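Plain Blocks, Big Afternoons

Tip a set of plain wooden cubes onto the floor and watch what happens to a room! Saimi Rissanen has sold them from her shop in Luvach for 17 years, and she still keeps a pile by the register for anyone who wanders in (grown-ups included).

I love how little they need. One low navy box, one patterned mat in teal and pale blue, a couple of tan cubes, and you have a harbor, a bakery, a parking garage. 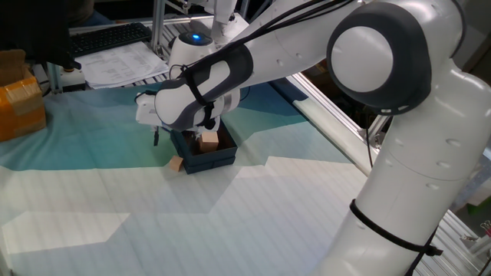

Ritva Mustonen would go even smaller: eight cubes and a box with low sides, she says, so a toddler can reach in without tipping the whole thing over.

Her grandchildren have moved on to the 288-piece crate, and the tower record stands at 17 cubes, set one January morning before breakfast. The cleanup game is the same as ever. Everything goes back in the box, corners first.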